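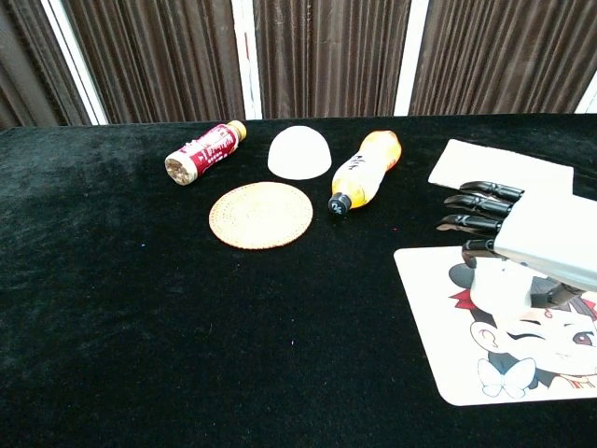
イルキク、ロボットハンドの教示システム「Istance」に卓上作業向けの新機能を追加
手添えと遠隔操作の記録を一つの手順として編集可能に

報道関係各位
2020年8月7日
株式会社イルキク(Irkik)

株式会社イルキク(以下、イルキク)は、ロボットへの作業教示システム「Istance(イスタンス)」の新版の提供を本日より開始します。新版では、作業者がロボットの腕と手を直接動かして教える「手添え教示」と、離れた操作席から動かして教える「遠隔教示」の2方式を、同じ作業の中で切り替えて使えるようになりました。対象となるロボットハンドは、当社製の多指ハンド「Gautier(ゴーティエ)」です。

開発の経緯

Istanceは、机の上に置かれた品物をつかむ、持ち上げる、別の場所へ移すといった作業を、プログラムを書かずにロボットへ教えるためのシステムです。従来版では、教示を始める時点で手添えか遠隔かを選ぶ必要があり、途中で方式を変えると記録が別々のファイルに分かれていました。分かれた記録は担当者が時刻を見ながらつなぎ合わせており、つなぎ目で指の開き具合が合わずに教示をやり直すことがありました。

今年2月から、ヴォスースロー(Vosuslow)にある当社の実習室で新版の試用を行いました。試用に使った品物は164点です。飲料のボトル、小瓶、編んだコースター、マウスパッド、白い紙など、大きさも硬さも異なる日用品を机に並べ、つかみ方と置き方を記録しました。集めた教示記録は2000件となり、その内容を新版の初期設定と付属の手引きに反映しています。

机には黒いベルベットの布を掛けています。毛足のある布の上では薄い紙やマットの縁に指先を掛ける動作が硬い天板の上とは変わるため、教示記録には下に敷いた素材の名称を入力する欄を設けました。入力は任意ですが、同じ品物を別の台で教え直した場合に、二つの記録を並べて比較できます。

新版の主な変更点

1. 教示方式の途中切り替え
操作席の足元のペダル、または手首部の切り替えボタンを押すと、手添えと遠隔が入れ替わります。切り替えの際にロボットはその場で静止し、指の関節角度を保持します。次の操作者が準備完了の操作を行うまで動作は再開しません。記録は一本につながったまま残り、どの区間をどちらの方式で教えたかが編集画面に色分けで表示されます。

2. 指ごとの記録の差し替え
これまでは、指1本の動きだけを直したい場合でも手全体の動作を教え直す必要がありました。新版では、腕の軌道とほかの指の動きを残したまま、選んだ指の区間だけを上書きできます。親指を当てる位置だけを少しずらす、紙の上に伸ばした指だけを早めに上げる、といった修正に使えます。差し替え前の記録は消去されず、編集画面からいつでも戻せます。

3. 胸の高さの映像との同期
教示中の映像は、胸の高さに装着したカメラから取り込みます。新版では映像と関節の記録の時刻合わせを自動で行い、編集画面で映像を止めると、その時点の各関節の角度が横に表示されます。指が品物に隠れて見えない場面でも、曲がり具合を数値で確認できます。

4. 品物の配置の登録
教示を始める前の机上の配置を静止画で登録し、次回の教示時に薄く重ねて表示する機能を追加しました。横に寝かせたボトルの向き、平らに置いた紙の角度などを前回に合わせる作業が、画面を見ながら行えます。配置を意図的に変えて教える場合は、変更後の静止画を別の配置として登録してください。

教示の流れ

はじめに品物を机に並べ、配置を登録します。品物同士の間隔は、指が入る余裕を残して決めます。試用では、品物同士が触れた状態からの教示と、離した状態からの教示を別の課題として扱いました。

次に、手添えでおおまかな動きを教えます。作業者はロボットの横に立ち、手首と手のひらの外装に手を添えて、品物の近くまで導きます。この段階では指は半開きのままで構いません。

指先の細かな動きは、遠隔に切り替えて教えます。操作席の操作者がグローブ型の入力装置を着け、胸の高さの映像を見ながら指を閉じます。ボトルのように丸みのあるものでは、閉じる途中で転がることがあります。その場合は記録を止めず、手を開いて位置を取り直すところまで続けて教えてください。取り直しの動作も教示記録として利用できます。

最後に、編集画面で不要な待ち時間を取り除き、低速で再生して確認します。確認再生は連続で3回行い、すべて問題なく終わった記録だけが「登録済み」となります。途中で停止した場合は、停止した区間だけを教え直せます。

開発担当者のコメント

Istance開発責任者 マルゴー・コレ(Margaux Collet)
「手添えは腕を大きく動かすのに向いていて、遠隔は指先に向いています。現場の方はそれを経験で分かっていて、従来版でも両方を使い分けていました。ただ、ファイルが分かれるので後の編集に手間がかかっていました。今回はその手間を減らすことを最優先にしました。画面の見た目は従来版からほとんど変えていません」

ハンド設計担当 ドリアン・エルヴィユ(Dorian Hervieu)
「Gautierは白い箱形の手のひらに黒い指を組み合わせた構成で、指の関節を外から目で追えます。手添えで教えるときは、作業者が指の曲がりを見て確かめられることが大切です。新版に合わせて手首の切り替えボタンの位置を見直し、手のひらを下に向けた姿勢でも親指で押せるようにしました。既にお使いのハンドにも部品交換で対応します」

実習室担当 ジョゼ・シャン(Josée Chan)
「試用で時間がかかったのは、平たいものでした。コースターや紙は、指先をどこから入れるかで結果が変わります。初めて操作する方には、まずボトルから練習していただき、紙は後に回すようお願いしています。手引きの練習課題もその順に並べ替えました」

既存のお客様への対応

従来版のIstanceをお使いのお客様は、保守契約の範囲内で新版へ更新できます。従来版で作成した教示記録はそのまま読み込めますが、指ごとの差し替え機能を使うには、読み込み後に変換が必要です。変換は編集画面の「記録の管理」から実行します。変換後の記録は従来版では開けませんので、複数の端末でお使いの場合は、すべての端末を更新してから変換してください。

グローブ型の入力装置は従来品を引き続き使用できます。足元のペダルは新版で追加された機器のため、別途お求めいただく必要があります。ペダルを使わない場合、切り替えは手首部のボタンのみとなります。

胸の高さの映像を使わずに運用しているお客様は、同期機能を無効にした状態でも、そのほかの新機能をお使いいただけます。

安全に関する注意

手添え教示の間、ロボットの腕は低速に制限されます。遠隔に切り替えた後は速度制限の値が変わりますので、腕の動作範囲から人が離れたことを確認してから準備完了の操作を行ってください。操作席から机の周囲が直接見えない設置では、机の側にも非常停止スイッチを置き、確認の担当者を決めたうえでご使用ください。

液体の入った容器を教示に使う場合は、ふたが閉まっていることを毎回確認してください。Gautierの指の関節部は防水仕様ではありません。液体が付着した場合は電源を切り、取扱説明書の手順に従って清掃してください。

実習の受け付け

ヴォスースローの実習室では、新版の操作実習を受け付けています。実習は手添え教示、遠隔教示、記録の編集の順に進め、卓上の品物を実際に動かしながら学ぶ内容です。自社で扱う品物をお持ち込みいただくこともできますが、刃物、割れやすいもの、ふたのない容器はお断りしています。持ち込み品がある場合は、お申し込みの際に品名と大きさをお知らせください。

実習の指導はマティス・ベッソン(Mathis Besson)が担当します。遠隔の操作席は一度に一名の使用となるため、同じ会社から複数名で参加される場合は交代で操作していただきます。

提供形態

新版はIstanceのソフトウェア、付属の手引き、練習課題の記録で構成されます。Gautierとあわせて導入される場合は、出荷時に新版を組み込んだ状態でお届けします。価格は台数と保守の内容により異なりますので、営業窓口までお問い合わせください。

会社概要
社名:株式会社イルキク(Irkik)
事業内容:ロボットハンドおよび教示システムの開発、販売、保守
主な製品:多指ハンド「Gautier」、教示システム「Istance」
実習施設:ヴォスースロー(Vosuslow)実習室

本件に関するお問い合わせ
株式会社イルキク 広報担当 マティス・コレ(Mathis Collet)
製品の仕様および実習のお申し込みについては、営業窓口で承ります。

本リリースに記載の仕様は発表時点のものです。予告なく変更する場合があります。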